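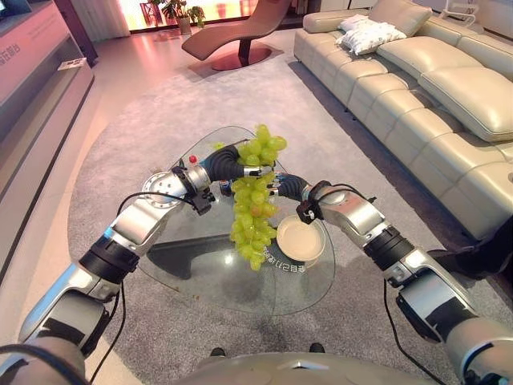

Planning a two-arm purchase — notes, part 3
Yến Ông, revised 26 September 2019

Last time: how to read a quote. Today: what the quote leaves out.

Start from the task, then the hand, then the arm. Most people shop the other way around and pay for reach they never use. Soft fruit on a low table is a good test task. Grapes especially — the bunch hangs and swings, berries bruise, one hand takes the top and the other steadies the middle. A two-finger gripper can do some of it. Multi-fingered hands do more, cost more, break more.

Lines people forget:

Spare fingers and tendons. Budget 17 percent of hand price per year. Drastiten sells them only in sets, ask before you sign.

Cables. Any cable run outside the arm will rub at the elbow. Keep two spare per arm, in the building, not at teh supplier.

Floor. Carpet vs tile matters if the base rolls. Measure the step between them. Table height too, coffee tables are a lot lower than a bench and the arms have to reach down and out at once.

Glass tops. Depth sensors do badly on clear glass. Either budget for a second sensor or pick a different table, cheaper.

Consumables. Fruit is real money over a term. We put down 300 and spent it by March.

Operator hours. Zullon quote gave 30 hours of training, included. Skultska gave none and looked cheaper by 3000. It wasnt, once we priced the hours.

Lead time. Diệp ships arms and hands seperately. If the hands come late you are paying for a room with arms in it. Ask for one delivery date, in writing.

Service: who comes, how fast, who pays travel. Get the answer per hand and per arm, the terms are often different.

For next week — draft a one-page budget for a single task of your choice. Pick the task first and write it at the top. Year one and year two in separate columns. No lump sum for "misc", I will send it back. Bring two copies.

Contact: Yến Ông, course office | Back to top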